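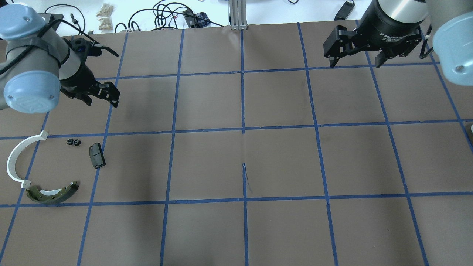 ## 4. Setting up the sorting table

Read this section before you touch the controller. The sales leaflet for the Bokwood bench kit says a pair of arms will "take over parts sorting from day one". Ours at Standovau did not, and the steps below were written with that in mind. What you get is a slow, fairly reliable helper for a small set of parts, provided the table is laid out properly.

### 4.1 Covering and marking the table

1. Clear the bench and wipe it down. Grit under the paper will show up later as a missed grip.
2. Lay brown kraft paper over the whole working area in a single sheet. Pull it tight and tape the edges.
3. Mark out the grid with blue painter's tape. Press the crossings flat with a thumbnail.
4. Check the paper for slits and creases. A small one is tolerable. Replace the sheet if a finger could catch in it.
5. Run the grid check from the Nostitz menu and wait for the tone.

**Note:** The cells are there for you as much as for the arms. When something goes wrong you will want to write down where, and "second row, left" is quicker than measuring.

### 4.2 Putting out the parts

Start with brake parts, one of each: a shoe, a pad, a white curved plastic piece and a small black round part. They are awkward in different ways, so you learn the limits early.

1. Place the parts by hand with clear paper between them. Two parts side by side may be treated as one.
2. Lay the shoe flat. It may sit across a tape line.
3. Keep everything well in from the edge of the paper.
4. Move bags, cables and spare tools to the back of the bench, off the paper.
5. Step away and press READY.

**Caution:** Do not reach in to straighten a part once READY is lit. The arms are slow until they are not.

### 4.3 First run

Set the speed to 5 and leave it there for the whole of the first shift. The dial goes a good deal higher, and I have yet to see a reason to use it.

1. Open both grippers fully from the hand panel.
2. Bring one arm down over the paper and keep the other raised out of its way.
3. Choose a single part as the target and press PICK.
4. Keep a hand on the stop button throughout.
5. Log the result, including near misses.
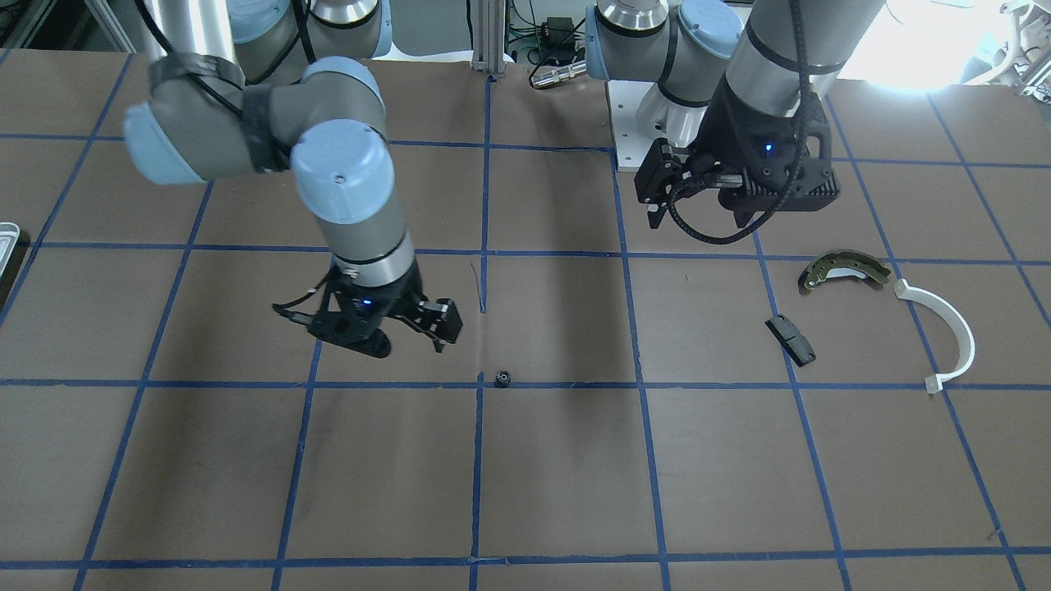 Small toothed parts are the hardest of the lot. A gear lying flat gives the fingers very little to close on, and the depth reading gets worse in the shadow of the arm. If you have a window at the back of the bench, fit a blind. Strong light on one half of the table and shade on the other cost us most of an afternoon in April before we worked out what was wrong.

Look out for stray bits of wire or fibre on the paper too. Pick them off before each run.

### 4.4 What to expect

Over our trial we logged 373 picks of mixed parts. The best session had 28 attempts and 27 good ones, and that is the one Bokwood likes to hear about. It was all pads, laid flat and well apart. Sessions with the curved plastic piece were much poorer — it rolls on its curve when a finger touches the wrong end, and the arm then closes on air and reports success.

**Note:** "Success" on the panel means the fingers stopped moving. Check by eye.

A person with a tray does the same job faster and can talk while doing it. The case for the arms, as far as I can see one, is the night shift, and only if someone has set the table beforehand and someone else comes in to clear up the dropped parts.

### 4.5 If a pick fails

- **Fingers close beside the part:** repeat the grid check, then look for lifted tape.
- **Part slips out:** wipe the finger pads. Oil from a new shoe is the usual cause.
- **Arm stops above the part and waits:** check for a cable pulled tight at the elbow.
- **Both arms stop:** press STOP, power down and restart from 4.3. Do not press RESUME. The Ó Dálaigh fix for this fault is promised for the next software release, as it was for the last one.

Change the paper when the tape begins to lift, and repeat 4.1 in full each time.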